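Fourteen months ago my job title was dish room lead. Now it's "automation liaison." Same pay grade, same parking spot. A few notes while my coffee is still hot.

I work for a catering outfit that washes and resets tableware for office lunches. The company bought into a thing called Mirkano, and the pitch was that arms would handle the sorting and setting and the people would "move up the value chain." I have asked three managers where the value chain is.

The work at hand, for those who keep asking me what the arms do all day. Bowls, forks, spoons, cups.

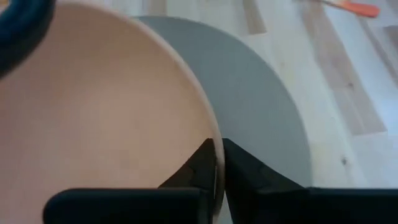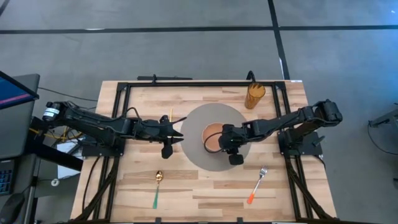 The first deck we were shown had a number in it: 214 place settings an hour. Big font, own slide. I asked whether that was one table or the whole floor. The guy said it was "a system-level figure." I wrote that down and I still don't know what it means.

What I do know is what a person does. I've trained people on resets for years. A decent new hire gets the hang of it by lunch on day one. They also notice when a fork has egg on it, and there is no line on the spec sheet for egg.

I'm not anti-robot. I want that on the record before the replies start. My shoulders are shot from fifteen years of bus tubs. If a machine wants to lift bus tubs, I will hold the door for it. The bus tubs were left to us.

That's the part that bugs me. The heavy, hot, wet end of the job is still people. The part being automated is the part where you got to stand up straight for a while and talk to whoever was next to you.

Staffing, since someone in my DMs accused me of dodging it. We had 11 on the reset crew. We have 7. No layoffs, they're careful to say. People left and the spots weren't posted. I'd call that a layoff with better manners.

The seven who stayed do resets for the clients who haven't been switched over, plus what's called "exception handling." An exception is when the arms can't do it. So the easy ones go to the machine and every annoying one comes to you, all shift long. Try that for a week and tell me about the value chain.

Keegan Chisholm has been on the crew longer than I have and he put it this way: he used to have a job with boring parts, and the boring parts were how he rested. I brought that up at the September check-in. It went into the notes as "pacing feedback."

To be fair to the vendor side (Droris does our support contract), the techs are good people. They listen, and they'll ask Keegan how he holds a stack or why he does the cups last. Then they write it down. He asked me once if he gets paid for that. I took the question upstairs. It's still upstairs.

I keep thinking about that one. Somebody's knack for a thing goes into a laptop and he gets a thank you and a branded water bottle. It's a decent water bottle.

Things that did get better, because I said I'd be straight about this:

The schedule comes out 10 days ahead now. It used to be whenever. I don't see how that needed a robot, but it showed up in the same package.

Fewer early starts. I haven't set a 4 a.m. alarm since spring and my wife has noticed.

Two people from the crew got trained on basic upkeep and they like it. Two. The brochure said "your team."

Things that got worse: the room is quieter and not in a nice way. Break times are staggered so somebody is always on exceptions, so you eat alone. We used to have a radio and a running argument about the radio.

Also my reports. I used to report breakage and hours. Now I report "interventions," and there's a target for bringing them down. Guess what happens when there's a target. People stop logging the small ones. Then the chart looks great and upstairs wants to know why I need seven.

I said this in a meeting, in those words. There was a pause and somebody said we should "revisit the definition." We have revisited it twice – it got longer both times.

Next on the list is the Ludano site, which is bigger than ours. Their lead called me to ask what she should push for. I told her: get the headcount in writing, get the heavy lifting on the list first, and get extra pay for anyone who teaches the thing. She asked how many of those I got.

I got the water bottle.

Will answer questions after my shift. If yours is "have you tried learning to code," I'm 52 and I have a tray of exceptions waiting.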